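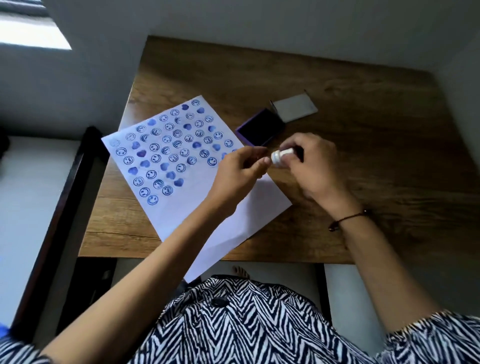 *Smiley faces and hearts stamped in blue and violet ink on white paper.*

**The last post room in Neltivthorpe**

The post office in Neltivthorpe shut in July, and the village has been arguing about letters ever since. It served 782 households from the front room of a terraced house. The nearest counter is now in Praden, a bus ride away, and the bus doesn't run on Sundays or after six.

Mackenzie Arsenault ran the office for 20 years. She says parcels kept it going towards the end, and that most of them were returns. Letters had fallen away long before. In her first year she sold stamps by the sheet. By the last she was selling them in ones and twos, mainly for birthday cards and forms that couldn't be sent online.

Some people still write. Styliani Kalogeropoulos, who moved to the village from Thessaloniki, posts a letter to her sister every week and decorates the envelope before it goes. She has tried video calls and finds them tiring.

"On the phone we talk about the weather," she says. "In a letter I tell her what I think."

Győző Csizmadia has kept every letter he has been sent since leaving school. There are 1,506 of them, filed by sender in shoeboxes under the stairs. He rereads the ones from his father most winters. The envelopes are kept too, as the postmarks are often the only date.

The parish has asked for a van to call twice a week. A trial was offered on Tuesday and Friday mornings, an hour each time, in the pub car park. Arsenault has been asked to help run it and hasn't decided. Her old counter is in the garage, under a sheet, with the scales still on top.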